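Shared workshop in Sternley builds its two-armed robot in simulation before cutting metal

Feb 2, 2024

A two-armed robot intended to fetch and carry around an ordinary house is taking shape at the Potia workshop in Sternley, although most of it so far exists only on a screen.

Members of the shared workshop have spent the winter writing the control software and testing it in a simulated room. The parts for the real machine are on order or already sitting on a shelf near the laser cutter. The group wants the software to be able to open a cabinet and pass an object from one gripper to the other before anyone bolts the arms to a body.

The project is called Plondex. It began as a weekend idea for a single arm that would hold parts steady at the soldering bench. A second arm was added to the plan after a few members complained that the first one would only ever be useful to people who solder. The body came later, and by then the group had stopped calling it a bench tool.

Eight members now work on Plondex regularly. Others drop in for one job, such as printing a bracket or checking a wiring diagram, and then go back to their own builds. The workshop sets aside the long table by the loading door for the project on two evenings a week. On the other nights the table goes back to the bicycle repair group, and anything left on it is moved to a crate.

Working in simulation has kept the cost down. The group has spent its money on motors, bearings and one pair of gripper assemblies, and has put off buying a battery until the total weight is known. The simulator itself runs on a desktop computer that a member donated after upgrading at home. It is slow when the lighting is turned up, so most of the overnight runs are done with the lighting at its plainest setting.

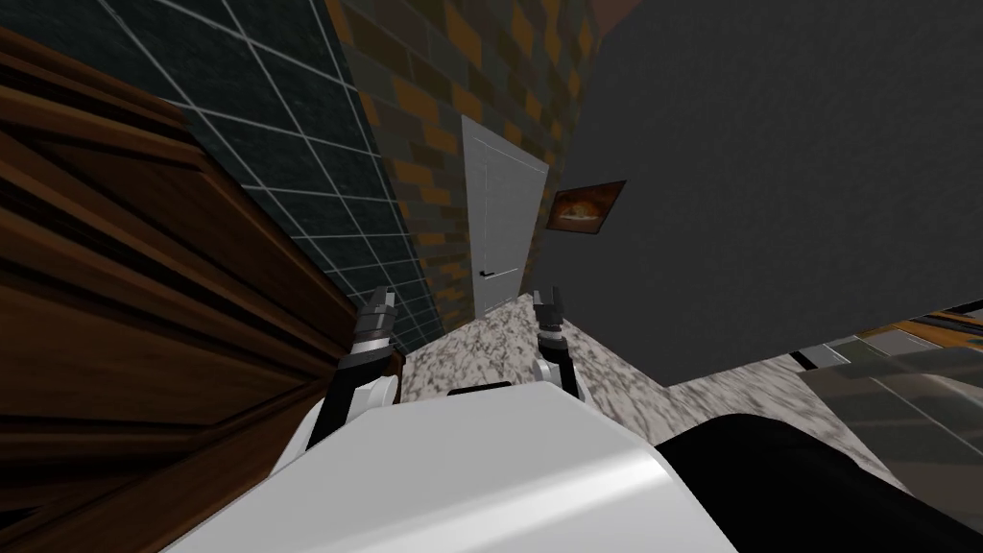 By the Potia build desk
Staff writer, workshop and maker news

The simulated room is small, with a speckled floor, a tiled wall, a brick wall, a white door and a large brown wooden cabinet. A framed picture hangs beside the door. The robot in it has a white upper body and two white and black arms, each ending in a black and gray gripper.

Furnishing the room took longer than expected. The first version was four blank walls and a box, and the arm software did well in it from the start. When the group added furniture and patterned surfaces in January, the results dropped sharply. The vision software had been trained against plain backgrounds and began to report objects where there were only grout lines and brick joints. Two weeks went into fixing that.

The cabinet is the current test. Members have tried several ways of planning a reach that keeps the elbow joint clear of furniture when the robot is standing close to it. The planner now treats every large object as slightly bigger than it is, which makes the arm take a wider path. The cost is time. A reach that used to be planned almost at once can now leave the arm waiting while the software looks for a way around.

The group logs each run in a shared spreadsheet. The latest batch was 200 runs of one reach, with the starting position of the robot changed a little each time. Failures are sorted by cause — a joint limit, a contact with furniture, a lost target — and the most common cause becomes the next week's work. At the moment that is joint limits. The wrist can run out of travel when the gripper has to turn upward and sideways in the same move, and the software does not yet back up and try another angle without being told to.

A second list covers things that the simulator does not model well. Cable drag is at the top of it. In the simulation the arms have no cables to pull on, and the members who have built motorized equipment before expect that to matter a good deal. The real arms will have their wiring run along the outside in fabric sleeves for the first few months so that it can be reached and replaced easily. Internal routing has been drawn up but will wait.

Gripper friction is also on the list. The simulated fingers hold whatever they close on much more reliably than a test gripper did on the bench. That test gripper was printed in the workshop and closed by a hobby servo, and it dropped a coffee mug often enough that the group switched to a plastic one. Members have since tried rubber tape, silicone pads and a strip cut from a bicycle inner tube. The inner tube held best and is what the first real grippers will use.

The frame for the physical robot will be cut from aluminum extrusion left over from an earlier project, a camera crane that was taken apart last year. The outer shell will be molded in sections. Bhattacharjee, a fabrication shop on the other side of Sternley, has agreed to let the group use its forming equipment after hours in return for help rewiring a dust collection system. The workshop's own vacuum former is too small for anything wider than a dinner tray.

Safety rules for the build were posted in January. The real arms will first be run at low speed with the torque limited, and with a stop button within reach of two people. No one is to stand between the arms while they are powered. The first tests will be done with the base clamped to the floor — the long table was considered and ruled out because it rocks.

The workshop has also decided that the robot will not be left powered overnight, even when it is working well. Simulated runs may continue unattended, and usually do.

Members disagree on how much of the software should be finished before assembly begins. Some want to see the full cabinet routine work in simulation, including opening a door, taking something out and closing it again. Others would rather assemble one arm now and find out how far the simulation is from the real thing. The question was put to a show of hands at the last project night, and the second view won narrowly. One arm will be assembled first, starting at the shoulder, while work on the two-arm routines goes on in the simulator.

The arm will have 5 motors in its first form, fewer than the design calls for. The remaining joints will be fixed in place with printed blocks until the group can afford to fill them. The simulated model will be changed to match so that test results from the two can be compared directly.

A mobile base is a longer way off. The present plan is a simple wheeled platform that is pushed into place by hand and then locked. Anything that drives itself would need more sensors and a heavier battery, and the workshop's insurance would have to be looked at again. A note on the project board gives 2035 as the date for stairs. It has been there since the first meeting and has not been revised.

The drawings, the room model and the run logs are kept on the workshop's internal server. The group plans to put the room model out for general use once the names of its objects have been cleaned up. Several are still labeled "thing" followed by a number, and one wall appears in the file twice.

Project nights are open to all Potia members, and visitors can come if they sign in at the front desk. No experience with robots is needed. The group is looking in particular for someone who knows motor drivers, and for anyone with a spare bench power supply they could lend through the spring. Closed-toe shoes are required on the shop floor, and safety glasses are available at the door.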